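Kocabaş robotics club moves to coffee-corner tasks

By Jintana Thongsuk
Saturday | 2 comments

The student robotics club at Kocabaş College is recording hand demonstrations for Canudo, its entry in the Falta service-robot contest in June. The task set covers wiping a table with spray and cloth. The wearer's hand carries a sensor kit and a marker cube.
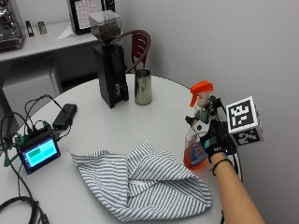 What is the marker cube for?
It gives the tracking software a known pattern from which to compute hand position and angle.

The club has logged 418 demonstrations. Each is trimmed and checked for tracking loss, and 13 have been rejected. The remainder will train the arm controller, which runs on Rada, the club's own software. 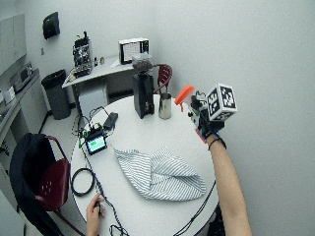 When does the robot itself get tested?
Trials on the arm start two weeks before the contest, once the first trained model is ready.

Falta rules allow one arm per team and no remote control during a scored run.

Shares: 13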